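Robotics Club Enters Second Phase of Food Handling Project

The Sutter Robotics Club has begun the second phase of its Narkby project, a student effort to teach a robot arm to sort packaged food into trays. The first phase closed in March, when members presented their early results at the department's open evening.

Narkby started as a proposal from two second-year students who wished to work on objects that bend and slide. Most of the club's earlier projects used wooden blocks or plastic cups, which keep their shape when held. Snack bags and pouches do not, and the team found that a grip suited to one package often failed on the next. The club's faculty adviser, Lachlan McPhee, approved the proposal on the condition that all of the training material be recorded by the students themselves.

Members have so far recorded 976 demonstrations. Of these, 221 were set aside during review, most often for a late start or a package that left the table before the task was finished. The remainder have been labeled and stored on the club's shared drive under the name Lisovum, and are open to any student enrolled in the department's courses. Requests for access should be sent to the club office and should state the course number.

“The students have been patient with work that is repetitive by nature,” Mr. McPhee said. “They have also written clear notes, and next year's members will be grateful for that.”

In the second phase, the team is recording tasks that require both hands. The operator works at a small table with a gripper in each hand and moves a package toward a divided tray, using one gripper to steady and the other to lift or guide.

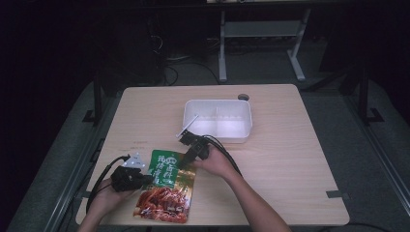
Each operator completes a short training period before any recording is kept. Sessions are limited to 2 hours, with a break at the midpoint, and a second member is present throughout to reset the table and keep the written log. The club has set a goal of 500 two-handed demonstrations before the end of the term.

Results from both phases will be submitted to the Dirnuten Student Challenge, where the club will compete in the handling category for the first time. Students who wish to join as operators or reviewers may sign up at the club office before 5 p.m. on any class day – no previous experience is required.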